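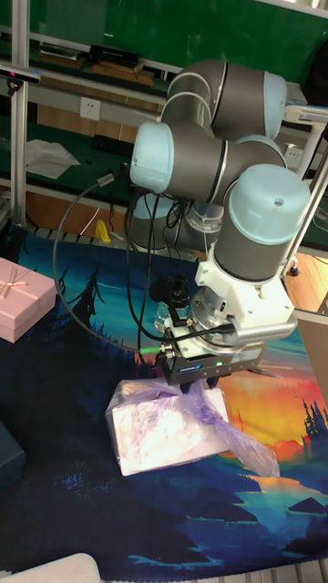 # Dornwood rainfall notes

Daily rain gauge readings typed up from the Dornwood allotment logbooks. Read this before you plot anything. I would not use these numbers to argue about climate, and I have doubts about using them to argue about last April.

## What you get

- `readings.csv`: one row per gauge per day
- `gauges.csv`: location and type for each of the 17 gauges
- `corrections.md`: every value I changed, with the old one kept

Units are millimeters. Blank means no reading. Zero is supposed to mean no rain, but see below.

## Known problems

**Zeros.** Gauge 3 reports zero through stretches when all its neighbors got soaked. Lindiwe Ngcobo thinks the funnel was blocked. I think someone filled in the column from memory. We left the zeros in and set `suspect = 1`.

**Reading time.** The logbooks say 9 a.m. The handwriting says whenever people got there. Gaps of up to 18 hours are likely, so a storm can land on the wrong day.

**Gauge swap.** Two gauges were replaced with Mitis plastic ones partway through. There was no overlap period. Thabiso Mabuza worked out an adjustment factor, and I have not applied it, as I can't see what it was tested against.

## Cleaning

Khanyisile Msimang typed the pages and I checked them against the scans. Where we disagreed, the cell is blank. An earlier copy, `v2`, filled gaps with the average of nearby gauges. Please delete it if you still have it.

## Use

Fine for teaching, and for practice with messy tables. Monthly totals are shaky. Ask me before quoting a single day.

Maintainer: Ehab Shehata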